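Norkier Shared Workspace, Level 3
Workplace Safety Inspection: Checklist and Comments
Date of inspection: Mar 13, 2020
Inspected by: Kornél Borbély
Site contact: Tamás Katona
Rating: S = satisfactory, A = action required, N/A = not applicable

1. Exits and access

1.1 Exit doors open fully from inside without a key: S
1.2 Illuminated exit signs working: A
Comment: Sign over the Veres Street stairwell is out on one side. Replace lamp and retest on battery.
1.3 Corridors clear to full width: A
Comment: Flattened cartons stacked outside the Cimitz store room. Move to the loading dock cage.
1.4 Evacuation diagram posted and current: S
Comment: Diagram shows the old kitchen door. Not a fault under this item, but to be corrected at next reprint.

2. Fire equipment

2.1 Extinguishers mounted, tagged and within service date: S
2.2 Fire blanket in kitchen: S
2.3 Hose reel cabinet unobstructed: A
Comment: Coat stand in front of cabinet. Moved during inspection. Put floor marking down so it does not drift back.
2.4 Clearance below sprinkler heads: S

3. Electrical

3.1 Portable appliances tested and tagged: A
Comment: Three items out of date: kettle, desk fan, laminator. Withdrawn from use until tested.
3.2 No piggybacked power boards: S
3.3 Switchboard labelled and locked: S
Comment: Circuit 6 is labelled "spare" but feeds the meeting room outlets. Relabel.
3.4 Safety switch push-button test recorded: S

4. Workstations and furniture

4.1 Tables stable, locking mechanisms engaged: A
Comment: One Flurness folding table in the training room has a worn leg catch. Tagged out.
4.2 Table edges free of chips and sharp corners: S
4.3 Chairs adjust and hold height: S
4.4 Lighting even, no glare on work surfaces: S

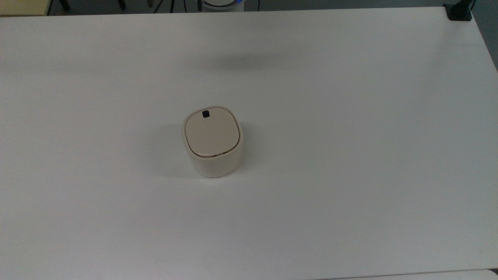

Lighting at the window desks was measured with the blinds down. All readings met the site standard. The blind cords in the east meeting room hang loose and need cleats fixed to the wall, with the cord wound up out of a child's reach, as that room is let to outside groups on occasion.

5. First aid and hygiene

5.1 Kit stocked to contents list: A
Comment: Short of eyewash ampoules and medium gloves. Burn gel expires this month.
5.2 First aiders' names displayed: S
5.3 Soap and paper towel at all basins: S
5.4 Hot water temperature at accessible basin: N/A
Comment: Unit isolated for plumbing work. Check when back in service.

6. Storage

6.1 Heavy items kept between knee and shoulder height: A
Comment: Copy paper on top shelf. Bring down.
6.2 Shelving fixed to wall: S
6.3 Chemicals labelled, data sheets on hand: S

Close-out

Items 1.2, 2.3 and 3.1 to be closed within 5 working days. All other A items before the end of March. T. Katona to return this sheet with initials against each item. Level 3 first aid restock goes through the usual order form, cost code 36.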